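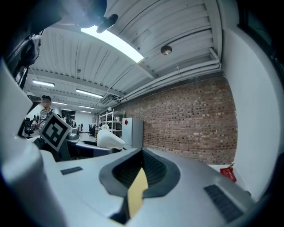
How long does it take to learn the birds in your own neighborhood by ear? Two springs, if you get out a few mornings a week and don't try to learn everything at once.

Open with that and let it sit. People expect me to say ten years. Then give my own history fast: grew up in Irkham, couldn't tell a wren from a squeaky gate until I was thirty-four, learned from a woman on my bus. The woman is Tomomi Shimada and she's usually in the audience, so wave.

Total time 40 minutes including the clips. Start the clock after the welcome. If the sound system is being difficult, whistle the first one and keep going.

Clip one: American robin. Play it twice with no name. Ask what they hear. Someone will say "cheerful" and someone will say "that's what wakes me up at four in the morning," and both are great answers. What I want them to get is the shape: short rising and falling phrases, a pause, another phrase. Like a person chatting on the phone in the next room. Do the hand gesture, up-down, up-down, stop.

Why start with the robin? You've already heard it thousands of times. Once you can pick it out and set it aside, half the noise of a May morning falls away and you start hearing what's behind it. I still get a thrill out of that, the moment when the wall of sound comes apart into individual birds. Say so! Don't be cool about it.

Clip two: northern cardinal. Big clear whistles, sliding down or sliding up, then often a faster run at the end. Mention that female cardinals sing too. This always surprises the room. Pause for it.

Clip three: chipping sparrow. One dry note over and over, very fast, like a sewing machine. If Sylvain Hamel asks about telling it from a dark-eyed junco or a pine warbler, admit that I get it wrong all the time, and say that where the bird is sitting helps a lot. Lawn with a spruce next to it, I lean chipping sparrow. Middle of a stand of pines, I slow down and go look.

Now the words part. Everyone loves this. Carolina wren says teakettle, teakettle, teakettle. Barred owl says who cooks for you, who cooks for you all. Eastern towhee says drink your tea. White-throated sparrow, depending on which side of the border you learned it, is either Old Sam Peabody or Oh sweet Canada. Colette Lacroix taught me the Canada one and I can't unhear it. Get the room to do the towhee together. Loud. The "tea" should shake.

Then the warning: other people's words only get you so far. The ones you make up yourself stick much better. My common yellowthroat isn't "witchety," it's a wet sneaker on a gym floor. Maëlys Masson wrote hers down as her uncle trying to start a mower. Give them one minute with a pencil, play the yellowthroat clip three times, take a few out loud. (Last time this ran long because the answers were so good. Cut it at five answers, be strong.)

Notebook section. Hold mine up. As of last week it has 2879 entries, going back to the first spring, and the early ones are terrible. Read two or three:
"Brown bird? High up. Went tsee."
"Same one as Tuesday I think."
"LOUD. Behind bank."
Point out that the loud one behind the bank was a Carolina wren, and that I worked it out the following year from that note alone, plus the fact that it was still there.

What to write down: the time, where you stood, whether it repeated itself, high or low, one silly comparison. Skip the weather if you're tired. Skip anything that makes you dread opening the notebook.

On apps. Somebody will ask, so get there first. I use one. I like it. Guess first, then check the phone, and look for the bird when you can, as the app will sometimes hand you something that has no business being there. Mockingbirds fool it, and they fool me.

Where to go: Endholm marsh loop, the early end, park by the footbridge and walk the loop backward so the sun is behind you. Red-winged blackbirds from the first step, marsh wrens farther in, rattling away like little typewriters. Yupin Wattanapong leads the slow walk there on weekends and she means slow. We once took 2 hours to reach the second bench. Best morning of the year.

If there's time: play the wood thrush. Explain afterward that it can sing two notes at the same moment, one from each side of its voice box. Don't talk over it. Let the whole clip run and count to five before saying anything.

Closing homework, same as always. Pick one bird. Step outside tomorrow with your coffee, before the traffic gets going, and listen only for that one. Add a second when the first gets boring.

Leave the handouts by the door and collect the pencils.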